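Gripper comparison, bench 2: pre-run inspection checklist with comments
Site: Traria, small parts cell
Units under trial: Nelar linkage gripper, Wurness parallel gripper
Task: coffee beans from tabletop to saucer, cup in place
Checked by: Wanting Lei

1. Emergency stop, both buttons
OK. Arm halts and holds position. Reset needs the key.

2. Guarding and floor marking
OK. Tape lifting at the north corner. Replace before the next shift.

3. Air line to Wurness unit
Isolated and tagged for the Nelar runs.

4. Speed limit in controller
Set to 20 per cent for first runs. Do not raise without sign-off from Dalibor Danko.

5. Grip force limit
Nelar at 2 N. Wurness cannot be set that low and will be run at its minimum.

6. Wrist camera
Mount tight, cable clipped clear of joint six. Lens cleaned. Bench lights leave glare streaks on the white top, one long and one shorter. Detection threshold left at the default for now.

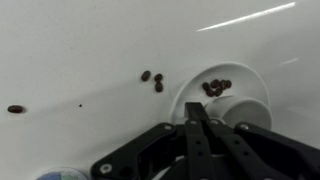
Nhyira Quaye

Comments on items 7 to 10, Nelar unit fitted.

7. Linkage and fasteners
Screw heads visible from the wrist camera at the plate joints. Torque check is done by hand with the arm powered down; the camera view does not replace it.

8. Finger clearance at saucer
The perforated finger overlaps the lower rim of the saucer in the camera view, and the linkages hide much of the cup. Contact with the cup cannot be judged from this camera. Add the side camera before any run above the limit in item 4.

9. Loose material
Beans on the table to the left of the saucer, plus one tiny dark speck, likely a crumb or fragment. Wipe down between sets. Fragments can get into the pin joints.

10. Camera coverage
Bean group on the saucer is in clear view. Acceptable for the pick count, which is 40 per gripper.

Open actions
Side camera bracket: Zixuan Lu
Floor tape: Wanting Lei
Repeat items 5 to 10 with the Wurness unit fitted: Nhyira Quaye

Status: released for low speed runs only.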